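Clunley Meeting and Refreshment Rooms
Shared Table and Disposable Tableware Inspection - Checklist with Comments
Date of inspection: 07/02/2021
Inspected by: Olga Bastos
Reviewed by: Chie Fukuda
Rooms covered: Koyama Room, Jestholm Room, service corridor and supply closet

Ratings used: S = satisfactory, A = attention needed, N = not inspected on this visit.

Section 1. Tables

1.1 Tabletops clean and free of residue - S
Comment: Both rooms were wiped down before the inspection. A faint ring was found on one table in the Jestholm Room and came off with a damp cloth.

1.2 Edges and corners smooth, no splinters or lifting - S
Comment: Corners were checked by hand on every table. The rounded corners in the Koyama Room remain in good condition. Staff should continue to report rough spots by table number.

1.3 Tables stable under load - A
Comment: Table 4 in the Jestholm Room rocks when weight is placed on the window side. The leveling foot has been turned out as far as it will go. A replacement foot is to be ordered from Bedance. Until it is fitted, hot drinks are not to be served from this table.

1.4 Cable openings in tabletops - S
Comment: Openings are to be kept clear of sugar, stirrers and paper scraps. No cord may be run through an opening while the table is in use for refreshments. Liquids spilled near an opening must be wiped toward the table edge, and the underside must then be checked for drips. The underside check was missing from the cleaning sheet and has been added.

Section 2. Paper cups

2.1 Cups stored in closed sleeves until needed - A
Comment: Two opened sleeves were found on the upper shelf of the supply closet. Both were discarded. Opened sleeves are to be folded over and clipped, and used before a new sleeve is started.

2.2 Cups set out upside down - S
Comment: Cups placed on a table are to stand with the rim down and the base up, nested in a single stack. The surface beneath must be cleaned and fully dry first. The bottom cup of every stack is to be thrown away at the end of the day, whether or not it appears clean.

2.3 Height of stacks - A
Comment: The limit is 40 cups to a stack. One stack in the Jestholm Room was over the limit and leaned when the door was closed. It was divided during the visit. A tall stack should stand well in from the table edge and away from any cable opening.

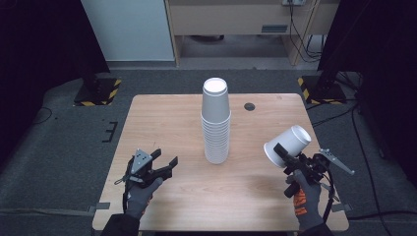

2.4 Handling of single cups - S
Comment: A cup is to be taken by its outer wall or base. The inside and the rim are not to be touched. Any cup that has been dropped, dented or handled by the rim is to be discarded and may not be returned to the stack. Persons setting out cups for guests must have clean hands or clean gloves kept for that purpose. Gloves worn for moving furniture or handling trash do not qualify.

2.5 Cups used for purposes other than drinking - A
Comment: Cups taken for practice, sorting or display must be kept apart from those meant for guests - a separate, labeled box is now provided on the lower shelf of the supply closet. The label on this box was handwritten and hard to read. A printed label is requested.

Section 3. Floor and walkways

3.1 Walkways clear between tables - S
Comment: Clear on arrival in both rooms. Chairs were pushed in.

3.2 Cords secured and kept off walking routes - A
Comment: One extension cord in the service corridor had been left uncovered. A cord cover was put down before the inspection continued.

3.3 Floor dry, spill kit in place - S
Comment: The spill kit was complete except for one pair of gloves, replaced from stock.

Section 4. Waste

4.1 Bins lined, lids working - S
Comment: No remarks.

4.2 Paper cups placed in the correct bin - A
Comment: Used cups were found in the mixed paper bin in the Koyama Room. Used cups go in general waste until the building contract changes. The sign should be moved to eye level.

4.3 Waste area behind the kitchen - N
Comment: Locked at the time of the visit. To be added to the next inspection.

Summary of items

Items inspected: 19 entries in the room log, including repeat checks of single tables.
Items needing attention before the next visit: 1.3, 2.1, 2.3, 2.5, 3.2, 4.2.

Reviewer's note (C. Fukuda): Item 1.3 is to be treated as first priority. If the part has not arrived within 8 working days, Table 4 is to be taken out of the room and stored. Item 2.3 also appeared on the May inspection, and the stacking limit is to be posted inside the door of the supply closet. The remaining items may be closed by the room supervisor with a signature and date on the original sheet.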